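### 4.3 Clearing the table

Of the chores in our suite, table clearing is the one visitors to the lab ask to see, and the one we would least like to show them. A four-year-old can do it, given a bribe. Our system, which has read more text than any four-year-old and never asks for dessert, does it some of the time.

The task is easy to state. Serving pieces and pretend food are set out on a table. The arm must move the food to a named container, leave everything else where it was, and stop. We ran 600 trials in two room layouts, Camora and Akora, named after the two brands of kitchen cabinet we could not afford. A trial ends when the policy declares itself finished, or after 50 seconds, whichever comes first. In the Akora layout it was nearly always the clock.

We count a trial as a success only if a person walking in afterward would agree that the table had been cleared. This standard is stricter than the one used by Sartori, where an item touching the rim of its container is considered put away. We invite the reader to try that rule at home. Under our standard the policy succeeded in 219 trials. Under the rim rule the number would be a good deal prettier, and we have resisted printing it.

Failures fell mostly into two kinds. In the first, the fingers closed on the wrong thing, usually the edge of a tray, and the policy then carried on with great confidence, towing the tray and its contents across the table. In the second, the arm hovered. It would come down over the food, reconsider, rise, and come down again a finger's width to the left, like a guest deciding whether it would be rude to take the last piece. Hovering does no damage, and for that reason our early scoring sheets treated it too kindly. Natalina Marchetti rewrote them in September, and the scores have been worse and more believable ever since.

Much of the trouble starts with what the wrist camera gets to see. Close to the table, its view is narrow, and an item near the side of the image may be only partly visible at the moment the policy has to commit to an approach (Figure 4). Large, empty containers compound the problem by taking up space in the view while offering nothing to pick up. The Wivberg baseline, which relies on a single overhead camera, sees the whole table and has the opposite complaint: its own arm is in the way.
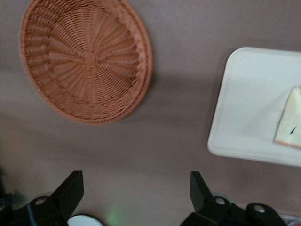 **Figure 4.** Wrist-camera view from the table-clearing task, with a woven basket at upper left and a pale, wedge-shaped item on a white tray at right. Both the tray and the item extend past the image border.

Adding a second camera at shoulder height helped with the tray edges and did nothing for the hovering. Slowing the arm helped with neither, though it made the failures easier to watch. We return to hovering in Section 5, where a longer action history reduces it at some cost in speed. On present evidence, a household that wants its table cleared before the next meal should keep the four-year-old.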